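Starstead Arm Kit, trial unit – acceptance and safety checklist
Site: Mirudari test kitchen
Filled in by: Bit-na Cha
Read by: Bo-ram Yook
Month: October

Marks used: OK, FIX (supplier must act), OPEN (I could not decide).

Before power

1. Base clamp tight, no movement by hand – OK
2. Emergency stop inside reach of the operator's chair – OK
Comment: I asked to move it to the left side, as I am left-handed. Goderus agreed.
3. Packing list complete – FIX
Comment: The list shows 118 parts and we received 107. Most of the missing ones are spare screws, but the second finger cover is also missing.
4. Manual in English – OK
Comment: Page 43 still has the old wiring drawing. Please replace this page.

Power on, arm not moving

5. Status light agrees with the screen – OK
6. Ki software asks for a password before manual mode – FIX
Comment: It asks only the first time. After a restart anybody can enter. For me this is the most serious point on the list.

Gripper and work table

7. Finger screws checked with the supplied key – OK
8. Fingers open fully on command – OK
9. Wrist camera gives a live picture – OK
10. Cables on the table kept away from the arm's path – OPEN

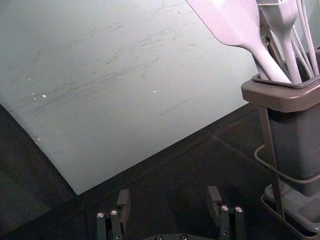

Comment: The manual says only "keep cables tidy", and this is not a rule I can inspect. I would like a distance, or a drawing of the allowed area. Until then I prefer that we fix every cable with clips before the arm moves.
11. Arm stops when the emergency button is pressed – OK
Comment: Tried 2 times at slow speed. Full speed was not tried.

Result: not accepted yet. Points 3 and 6 must be closed first. Point 10 can wait for the next visit, if Goderus answers in writing.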